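Home | About | Visits | Gallery | Open Days | Contact

Open day at the Zandum workshop, March

Zandum opened its doors for an afternoon in March, and we went along with a group from the Brudex evening class. The subject was hand-held grippers: two-fingered tools that a person carries and works by hand, so that a robot arm can later be taught the same movements. The demonstrations were set up as ordinary rooms of a home, with ordinary things to handle. Tomaszewski supplied the finger pads and Parix ran the talk at the end.

Each station took 25 minutes. We started with the bedroom, where the task was sorting small and awkward items into a box. Visitors were allowed to try it after the first demonstration. Jewelry is slow work with two fingers. Beads roll, cords slide, and a strand has to be taken near one end or it drags everything else along with it.

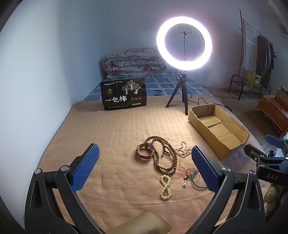

Bedroom station: gripper open over a bead mala, a strap watch, pearls and a jade pendant on the towel blanket. Box to the right, ring light behind.

The pads on the fingers are blue with a diamond pattern. We asked how long a set lasts and were told almost 4,000 grasps, less if the work is mostly metal. Changing a pair takes 90 seconds with the right driver. The pads are glued to a small carrier, and the carrier is what gets swapped.

After the bedroom we moved to the kitchen station (cups, lids, a drawer) and then to the back office, where the Parix talk covered how recordings are checked. One day's work at the bedroom station had produced 428 recordings, and the ones with a dropped item are kept and labeled along with the rest.

Parking is behind the building and the entrance is up one flight of stairs. The next open day will have the same stations plus a laundry room. Places are booked through the Zandum front desk.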